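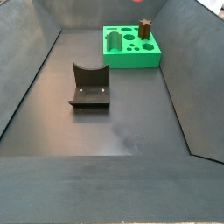 2. El material de encaje en el aula

Buenos días. Continúo con la segunda parte de la presentación del programa Jallonora.

El bloque clasificador de espuma verde presenta huecos de distintas formas: ranura, óvalos, círculos y una flor lobulada. Interesa destacar el contraste entre el verde y el marrón oscuro de las piezas, el medio cilindro y la estrella.

Recordar al público que la pieza se ofrece sin indicar su hueco. La educadora espera.

(Pausa. Ceder la palabra a Fernanda Guerreiro para los resultados de Ramalho.)

Turno de preguntas: modera Widad Awad.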